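Home | Opinion | Workbench | Storage | Letters | Subscribe

Loose wire belongs in open bins

I have read plenty of advice on keeping hookup wire tidy, and most of it ends with a spool rack or a drawer full of zip bags. I used both for years. I now think small shops should drop them and put leftover wire in plain stacking bins with open fronts.

By leftover wire I mean the lengths that come off a job and are too good to throw out. Full spools can stay on their spindles. The trouble starts with the piece that is as long as your arm, and the nine more like it that pile up by Thursday.

The bag system fails on effort. You have to find the right bag, open it, coil the wire, squeeze the air out and put it back. People do that for a week. After that the wire goes on the bench, then under the bench. When I cleared out my old bench on Jostport Road, I pulled 347 pieces from the back of one shelf, and I had bought new wire of the same gauge twice that spring.

An open bin asks for one motion. You can also see what you own from across the room, which matters most with a bright color like red.

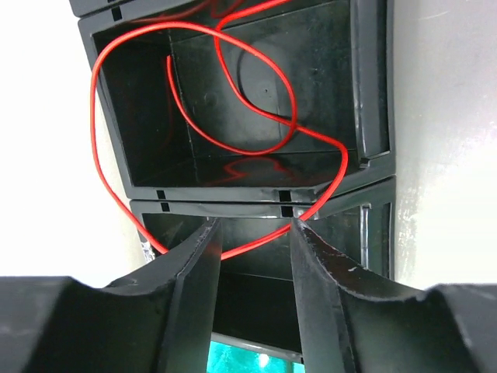 Red wire in a stack of black open-front bins.

The usual complaint is tangling. It's a fair one. Thin wire springs open when you let go of it, and a loop will hang over the lip and down into the bin below. I don't think that is a good enough reason to go back to bags. A twist of scrap around each coil fixes most of it, and one color to a bin fixes most of the rest.

When you do hit a tangle, find a free end and draw it out slowly. Pulling on the middle of the pile makes knots. If the end won't come, push the loops apart with a finger and try again.

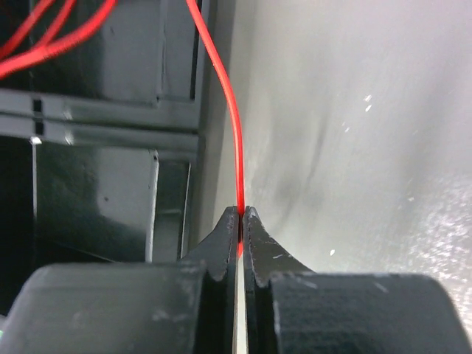 Should wire be sorted by gauge or by color first?
Gauge first if you work with more than two sizes, then color within each size.

Cost is the other point in favor. Bins can be bought one at a time as the pile grows, and a rack can't. The Korkik rack I gave away took up half a wall and held nothing shorter than a full spool.

Related
Zastov drawer cabinets: are they too deep?
Labels that stay on plastic
What to do with 500 odd screws
Calimlim pegboard, one year later

We use cookies to remember your reading preferences. Accept | Manage settings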